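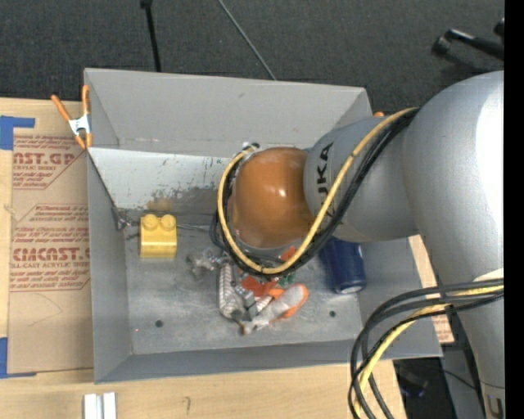 Section 4: Gathering grasp examples with the tray station

By now you should have the arm bolted down, the Cukance control program running, and the Tosen recorder showing a steady signal from the camera. If any of those is still giving you trouble, please go back to Section 3 and sort it out first. It is a nuisance to stop halfway, I know, but a batch recorded with a wandering camera is a nuisance for far longer.

This section takes you through one full batch of picking examples, from filling the tray to putting the finished files somewhere safe. A batch is 143 attempts, and four hundred attempts is a comfortable day's work for one person with proper breaks. You will want 1,000 attempts before you try your first training run, so settle in and don't rush the early ones.

4.1 Getting the tray ready

1. Press the hold button on the control box and wait for the light to go steady before you reach anywhere near the tray.

2. Wipe the floor of the tray with a dry cloth. Scuffs and old stains on the metal do no harm at all and can be left alone. Crumbs and loose grit ought to come out.

3. Check that the tray cannot slide. A spring clamp on the rim does the job nicely, and it should go on a corner the arm has no reason to visit. Give the tray a gentle push from each side. If it shifts, clamp it again.

4. Choose a handful of things to pick up. Try to mix your shapes and surfaces: a toy building brick, a drinks can, a soft toy, something with a bit of texture to it. A tray full of bricks will teach the system a great deal about bricks and leave it puzzled by everything else.

5. Tip the objects in and let them lie as they fall. It is very tempting to tidy them – we all do it – but please resist. Cans on their sides and toys sprawled across one another are just what you want.

Note: Keep each object under 700 grams. The fingers will often manage more, but the wrist readings become unreliable and you will end up throwing the attempts away.

Caution: Do not use glass, anything with a sharp edge, or cans that are still full.

4.2 Checking the cables

The cables run along the outside of the arm and round the wrist, so they move whenever the wrist does. Spend a minute on them before every batch, even if you checked them only an hour ago.

1. With the arm still on hold, follow each bundle by eye from the upper part of the arm down to the gripper.

2. Make sure there is enough slack at the wrist for a full turn in both directions. A loop that looks generous with the arm raised can pull surprisingly tight once it is down in the tray.

3. Look at any cable that hangs near the side of the tray. It should swing clear of the rim and should not be able to drop inside.

4. Release the hold and choose Slow Sweep from the Cukance menu. The arm will visit all four corners of the tray. Keep one hand by the stop button throughout.

Caution: If a cable catches during the sweep, press stop. Do not try to free it while the arm is moving, however slowly it seems to be going.

4.3 Recording a batch

1. In Tosen, open a new batch and type in a name. We use the station, the object set and a running number, such as coltine-mixed-07. Any pattern will do, provided everybody at your site keeps to it.

2. Set the attempt count to 143 and the closing force to Medium.

3. Press Start. The arm moves above the tray, takes a still, picks a spot, goes down, closes the fingers and lifts.

4. Watch the first ten attempts through to the end. You are looking for the fingers scraping the floor, or for the arm leaning on a side wall. Either one means the height setting has drifted, and you will need to repeat step 3.6.

5. Leave the failed attempts in the batch. They are worth every bit as much as the good ones, and early on you will have far more of them.

6. Every 20 attempts the arm will pause and ask for a stir. Press hold, move the objects about by hand, step back and press Continue.

7. If an object leaves the tray, wait for the next pause before putting it back.

Note: The Bailly gripper warms up over a long session and its fingers may begin to close a touch more slowly. Fifteen minutes' rest between batches is plenty.

4.4 Marking and saving

1. When the batch ends, Tosen lists every attempt with its own guess of Held or Missed.

2. Go through the ones flagged Unsure. Soft toys cause most of these, as a pinch of fabric can fool the finger sensor. Play the lift back and choose whichever label fits what you see.

3. If you cannot decide after two viewings, choose Skip and move on.

4. Press Save Batch and wait for the green tick before closing the window.

5. Copy the folder to your shared drive and write the batch name in the station log, with a line on which objects you used.

Section 5 covers joining several batches together and starting a training run.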